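Linen day returns to Nadar House, and the cupboards have never looked better

The big autumn bedding turnout is under way at Nadar House, and what a cheerful business it is! Every sheet, pillowcase and blue cloth in the place is coming out to be shaken, squared up and folded again before the cold weather sets in.

The house has been letting rooms to visiting students since 1998, and in that time its linen has grown into quite a collection. The last full tally, done in August, came to 103 fitted sheets, and that was before anyone had opened the cupboard on the top landing (which turned out to be full of tablecloths).

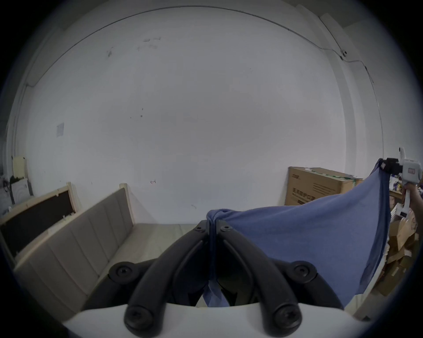 By Shirin Vahidi
Nadar Neighbourhood News
Sep 23, 2024

Anyone who has ever wrestled with a large piece of cloth on their own will know why folding goes better with a hold on both ends. Pull it out on the diagonal first, let the middle sag a little, then bring the corners in. The blue cloths are a real favourite with the folding crew, and it's lovely to see one opened right out against a plain white wall after months squashed at the back of a shelf.

Behrouz Ghorbani has run linen day for years and still gets excited about a good hem. "You find the hem, you follow it down with your fingers, and the whole thing tells you which way it wants to go," he told me, halfway through a pile that came up to his elbow. "People start at the middle and then wonder why it's in a knot."

His method for the blue cloths is corner to corner, then in half, then in half again, and on to the shelf with the fold facing outwards. Sheets get thirds. He was very firm about the thirds.

The beds are the other half of the job, and a bigger one than it sounds. Each is stripped to the mattress and given a clean fitted sheet, and the new pale green ones have gone down a treat. They came from Urnunetti, a small shop on the hill, and Lev Sirko chose the colour after taking a few swatches home over the summer. It's a soft sagey shade that looks wonderful next to a grey headboard. I'd have one at home tomorrow!

Making up a bed that stands against a wall is the fiddly part, of course. The crew start with the far side, kneeling up on the mattress to tuck the sheet in, and work back towards the room. A few creases are allowed at this stage. Lev smooths them out with the flat of his hand on his last round, and he's surprisingly quick at it. 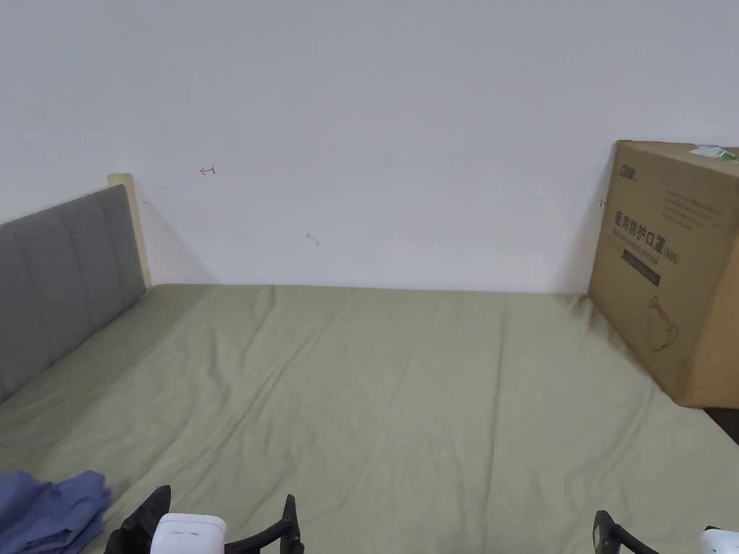

Green sheet on, with a cardboard box at the far corner of the bed.

Boxes are always in demand on linen day, and any sturdy one will do. Spare blankets go in at the bottom, lighter things on top, with a slip of paper saying what's inside and which floor it belongs to. Last year's slips were written in pencil and half of them had rubbed away by spring, so this time it's thick black pen.

Anything too thin to keep is cut up for dusters. Faded but sound pieces go to the Famumen sewing group, who made some really splendid drawstring bags out of the last lot.

There are still two floors to do, and extra hands are very welcome. Tea is on the go all afternoon, and Behrouz will happily teach you thirds. Ask for him at the front desk.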